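Talks > Community > Speaker notes

Writing by hand: notes for my Plandley talk

18 Jun 2024

Right, start with the shopping list story. I've kept mine since March and I can't read half of them! Pause for the laugh (hopefully).

Then the desk. Mine was buried under post for years, so before anything else – clear a space. You write better when your elbow has somewhere to go.
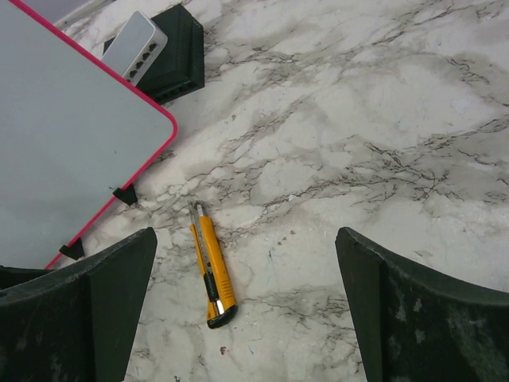

Dark veining on a white marble-patterned surface.

Next bit is about speed. I gave the Lencho evening class 20 minutes to copy out a letter and everybody raced. Ask the room who still writes birthday cards, then wait, even if it feels long.
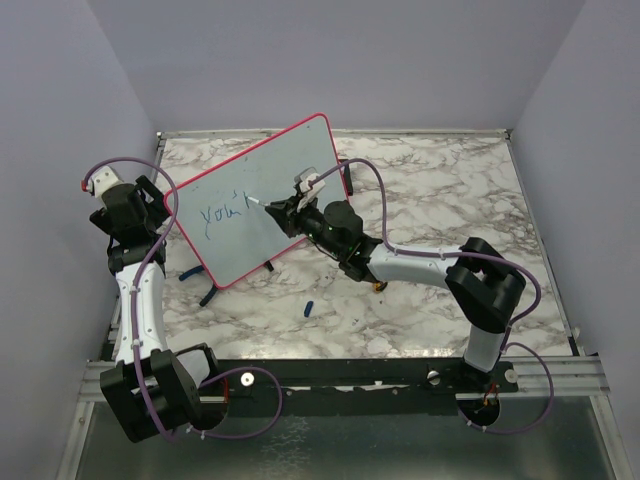

Big letters are more forgiving than small ones, and I'd tell any beginner to go large for the first nine lessons. Mention apostrophes here, people love a moan about apostrophes. Finish on my gran's recipe book and take questions.

Related talks
Letters home from Surano
The Kokoswood diaries
Choosing a fountain pen

Contact us | Copyright Plandley Talks | Back to top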